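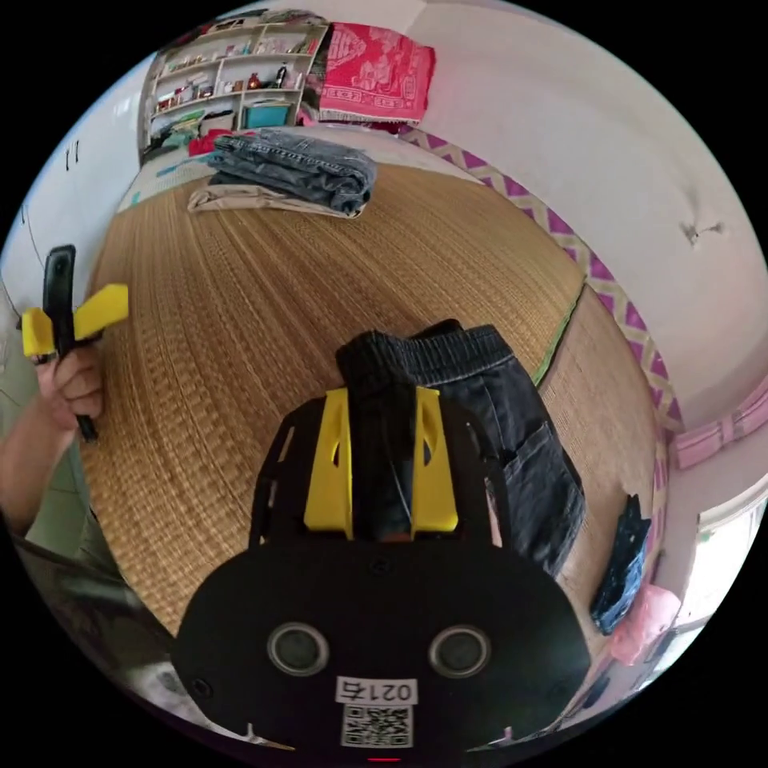
Folding clothes on a bed with a pair of hand-held grippers.

Budget for the Hours, Then for the Hardware

By Raíssa Cordeiro
Feb 8, 2025

Institutions that plan to enter household robotics tend to begin with the largest item on the list. The purchase request names an arm, a mobile base and a service contract. Staff time to record the demonstrations from which the machine will learn is entered last, if it is entered at all.

This order should be reversed. At Vanimgate, our August plan set aside $3,000 for hand-held grippers and spare parts and only 200 paid hours for the people using them. The hours ran out first. Garments are slow work, and dark trousers on a woven mat must be laid out again for each attempt.
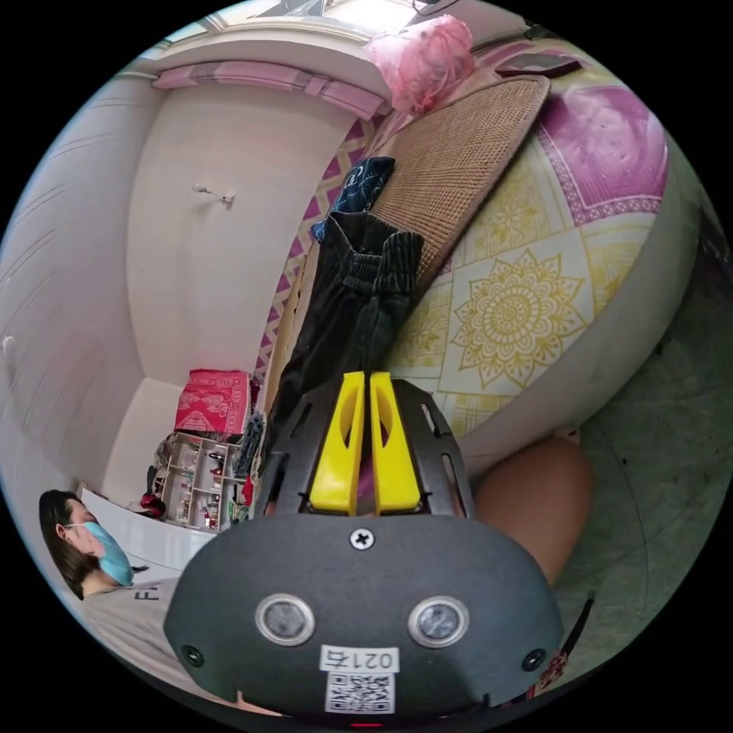
Corduroy pants and a navy cloth on the mat, with a person in a face mask at the lower left.

Suppliers encourage the usual habit. The quotations we received from Zonano and Flulteck were detailed on equipment and silent on labor. A buyer comparing them would learn a good deal about shipping and very little about the cost of a usable recording.

I would ask any department head to require 3 entries before approving a request: operator hours, replacement fingers, and time for reviewing and labeling files. If the total must be reduced, the arm can wait a year.

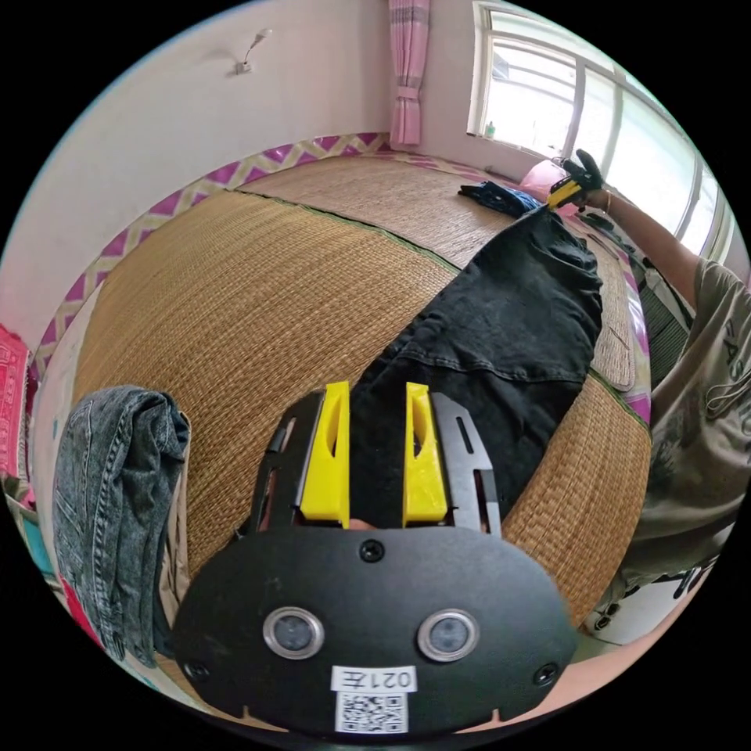 What a Modest Plan Should Contain

The Shukla project offers a sensible model. It holds back $2,000 until the first recordings have been reviewed, then releases the money for either more equipment or more hours, as the review advises. Our own office should adopt the same rule in the next budget.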